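Folding, pressing, steaming: an afternoon in the linen room at Laur

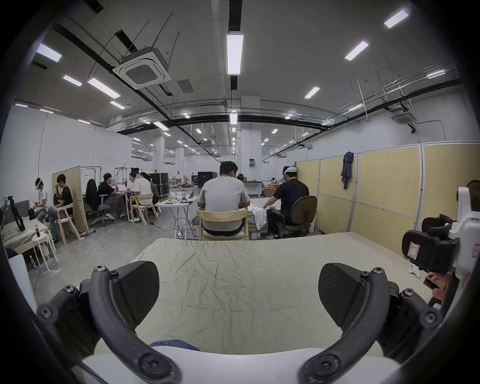

Rungnapa Rungrueang
Features writer, Lirna

The linen side of Laur works out of one long open room, divided by standing panels that can be shifted when the work changes. I spent most of an afternoon there talking to the woman who runs it. She asked me to use her job title instead of her name, so in this piece she is the workroom manager.

Her first subject was tables. She has strong views on them.

"A bare table is no good for cloth," she said. "It slides, and if there's a rough spot you find it with your best sheet. So we cover them. It doesn't have to be ironed, the cover. It just has to be clean and stay put."

She prefers a pale cover. Marks show up on it, and a loose thread in a darker colour can be seen straight away. The covers are changed at the end of a shift, or sooner if somebody spills something.

Laur takes in table linen, bedding and plain cotton clothing from 20 regular customers, most of them small guest houses. The largest is Visto, which sent 400 pieces in one delivery in September. Sorting comes first, and she says people underestimate how long it takes.

"Everything white looks the same in a heap. Then you pull it apart and you've got three different whites, two weights of cotton and a pillowcase inside a duvet cover. There's always a pillowcase inside a duvet cover."

White goods are worked through sitting down, with people side by side on the same pile. I asked if standing would be quicker.

"For the first hour, yes. After that they slow down and the corners go. I'd have them sit. Some like the wooden chairs, some want one on wheels. I don't mind which, as long as they can reach."

She showed me how she folds a fitted sheet, which took her very little time and took me three attempts. The corners go into each other, the elastic edge is turned in, and the sheet is laid flat before it is folded into thirds. She smooths it with the side of her hand – never the palm, which she says pushes creases along and leaves them somewhere else.

The partitions came from Huvov when its showroom was refitted. Before that the room was one open space.

"It was loud and everything drifted," she said. "You'd have finished work at one end and somebody would put a bag of dirty things next to it. Now there's a side for it. People hang their jackets on the panels, and I've given up on that."

Drinks are another matter. She would like bottles kept on the small tables and stools, well away from the cloth, and is happy enough if they end up on the floor.

"Water dries. It's anything red I worry about."

The clothing racks are for pieces that should hang. Shirts go there after steaming and stay overnight if there is time. She finds that a shirt folded too soon has to be done again, and the customer does notice.

Laur will take on bedding from a second group of guest houses on 28th September, which she expects to add 135 pieces to each delivery. She is not planning to change the layout for it. She may ask for one more table, and a cover to go with it.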